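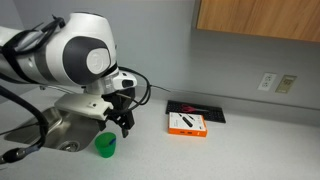

By Iñaki Rivas
Features | Education and Work

The robotics club at Peñalver technical college meets on Wednesday at 6:30 in the evening, in a room that used to be a staff kitchen. The sink still works. The college moved the refrigerator out two years ago and left the rest, and the club has built its whole season around a countertop.

The task this term is simple to describe. A cup stands on the counter beside the sink. The arm has to find it, close on it, lift it, and set it down somewhere else without tipping it over. Members are allowed to put something small inside the cup if they want the harder version. One evening in August it was a green cup with a small blue object in it, and the gripper hung above it with both fingers open while four students argued about depth.

"It thinks the rim is lower than it is," said Jordan Dobson, 19, who was at the laptop.

Wian Sibiya thought the depth reading was fine and the trouble was in the wrist angle. They tried it her way first. The arm came down, stopped, and reported a fault. They tried it his way and got the same fault. Then they went back through the log.

Most of an evening at the club goes like this. In two and a half hours I saw the arm pick up a cup nine times, and for long stretches it did not move at all. The students read numbers to each other, change one value, and run the program again.

The club has 10 members. Six are in the college's automation course and the others come from nursing, accounting, and welding. There is no entry test. Valeriano Cabello, who teaches electrical maintenance during the day, has run the group since it began and asks only that people come regularly and write down what they try.

The writing down is taken seriously. Every attempt at a grasp goes into a shared file with the settings used and the result. When I visited, the file held 1,017 attempts. Of those, 451 were marked as good, meaning the cup ended upright in the place it was supposed to be. Dobson keeps the file and is strict about it. A cup that lands upright but two inches off its mark goes down as a failure.

"If we're generous now we pay for it at Prevard," he said.

Prevard is the regional meet, held in the spring in the town of the same name. Teams get a counter they have never seen, with objects they have never seen, and 93 minutes to set up and run. Last year the Peñalver team finished next to last. Their program had been tuned on a bare white table under bright lights, and the counter at the meet was dark and had a faucet at the back. The arm spent much of its time refusing to move.

Cabello's answer was to leave the kitchen alone. The club practices with the sink in reach of the arm and whatever else has collected on the counter. The evening I was there, that meant a black keyboard pushed back near the wall, with a pair of red-handled scissors lying across it and a white and orange box on top of its near edge. Sibiya says the clutter was a problem for the first month and is now hardly mentioned.

The sink is harder. Brushed steel reflects, and the reflections change with the time of day. The club has tried covering the basin with a dish towel, which helped the arm and was voted down. A towel would not be allowed at the meet.

Cables are the other steady complaint. They are strapped in a bundle along the arm, and one makes a wide loop at the wrist before it comes back toward the gripper. Too little slack and the wrist can't turn. Too much and the loop gets into places where it isn't wanted. Ezequiel Calvo, a welding student, has taken this over as his own job. He redoes the straps every few weeks and does not like other people touching them.

Calvo joined by accident. He was looking for the Akoron scholarship meeting down the hall and stayed to watch. He had never written a line of code and still writes very little, but he has a good eye for how things move, and the others tend to wait for him before a long run.

Money comes from the college and from Cikotano, a local packaging firm that pays for replacement parts and takes one student each summer. Sibiya went this year. She spent most of it on a line that closes cartons, and came back with opinions about emergency stops.

Toward 8:30 they found the error. An offset for the fingers had been entered twice — once in the program and once in the settings for the gripper. Dobson took one of them out. The next run was logged as good, and so was the one after that. On the third, the cup tipped. He typed it in, and Calvo went to look at the straps.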